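Filed under: Workshop Notes, Grippers

I finally sat down with the Cisel this morning and gave it the going-over I'd been promising since February. It has 2,314 closes on it now, and the pivot screws like a gentle snugging every so often – never a hard twist, or the linkage gets stiff and sulky.
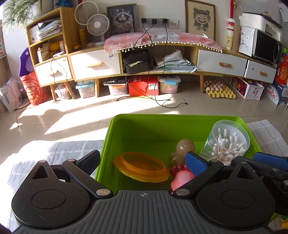
The blue foam pads are my favorite part to fuss over. I buy mine from Potmont in packs of eight, and the last one did 1,012 grabs before it started to crumble, bless it!

Sign up for the newsletter
© Zestelport Diary – Back to top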